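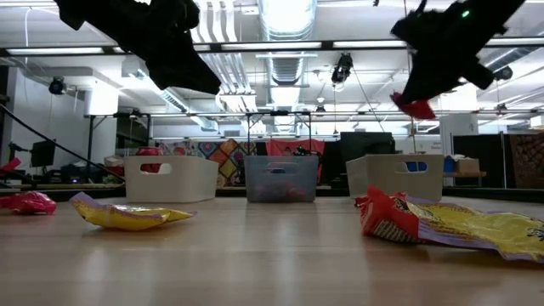
Snack wrappers and plastic bins on a table.

What is a petition?

A petition is a written request signed by lots of people. It asks a council or a parliament to do something, or to stop doing something. You might sign one to keep a library open or to get a new crossing near your school.

Signing a petition is different from voting. In an election, voters choose who will make decisions for them. A petition tells those people what you would like them to decide. 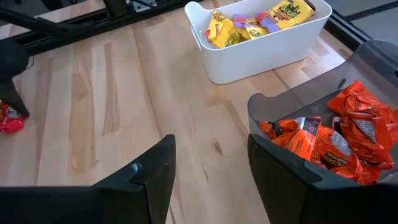

Two black gripper fingers and a wooden tabletop.

What goes in a petition?

At the top is a short sentence saying what is being asked for. Under it are the names of the people who agree. Most councils also want a postcode, so they can check that each person lives, works or goes to school in the area.

You can only sign once. Signing for a friend isn't allowed, even if your friend says it's fine.

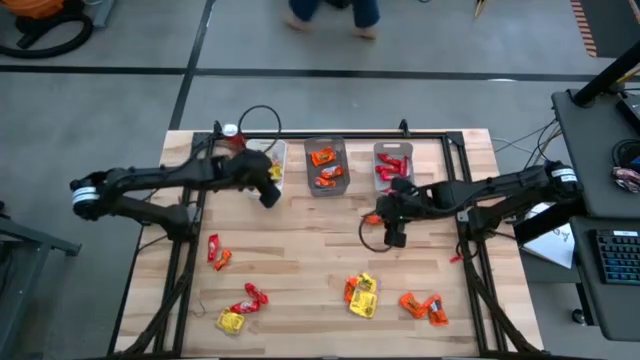

How many names are needed?

Each council sets its own number. In Markton, a petition needs 3,000 names before all the councillors have to talk about it at a meeting. Althorpe is much smaller and asks for 410.

Last December, a petition in Markton asked for the bus to Haltus to run in the evenings. It had 3,194 names, so it went to a full meeting. Smaller petitions still get a written reply, usually within 21 days.

What happens at the meeting?

The person who started the petition can speak for a few minutes. Then the councillors discuss it. Some may agree and some may not.

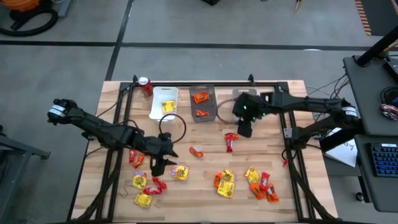
After that they vote. They can say yes, say no, or ask for a report on how much the idea would cost. The council doesn't have to do what the petition asks, but it must explain its decision.

Can children sign?

In Markton and Althorpe, yes. There is no lowest age. Some places have different rules, so check your council's website or ask at the library.

Words to know

Councillor: a person elected to help run a local area.
Debate: a discussion with rules about who speaks and when.
Signature: your name, written by you.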